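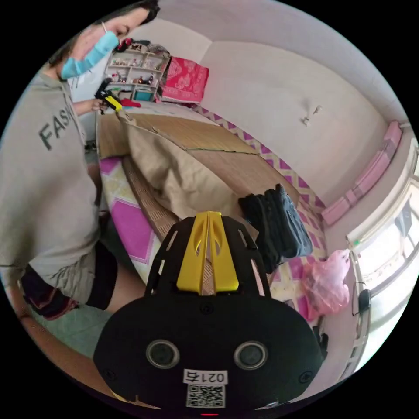
Herard with English subtitles – frequently asked questions

When do new episodes appear?
The episode is broadcast in the evening, and our English subtitles are usually ready the next day. Long episodes need more time. Please do not write to us in the first hours, we are still translating.

How many episodes does the series have?
The first season has 54 episodes and the second has 51, so together 105. A third season was announced in May, but we do not have a date for it.

Who makes the translation?
Marisa Zanetti translates the dialogues and Elis Howells corrects the English. Aurelio Lorente does the timing. Annapurna Thampi joined us for season two and prepares the song lyrics.

Why does the name of the villain change?
In the first 5 episodes we wrote him as "the Governor". Later the story explained that he is only the brother of the governor, so from episode 6 we call him Gulik, as the other characters do. We have not yet repaired the old files.

The subtitles come too early or too late. What can I do?
Check first which version you have. The version with the summary at the beginning is longer than the one without it. In most players you can move the subtitles with the G and H keys. If the difference grows during the episode, you have probably a file with another frame rate, and moving will not help. In this case write to Aurelio and tell him the episode number and the length of your video.

Is the old man at the well really dead?
We answer no questions about the plot on this page. There is a separate topic for it in the forum, and please mark your spoilers there.

Can I use your subtitles on my own channel?
Yes, if you keep the names of the translators in the first line. Do not sell them.

Will you translate Palacios too?
Not at the moment. Marcelino Gallardo has started alone with the first episode and he is looking for a person to check his English. You can contact him in the forum, where we have now some 3,950 members.

I found a mistake. Where do I report it?
Send the episode, the minute and the wrong sentence. A screenshot is not necessary.

Last update: 17 Sep 2024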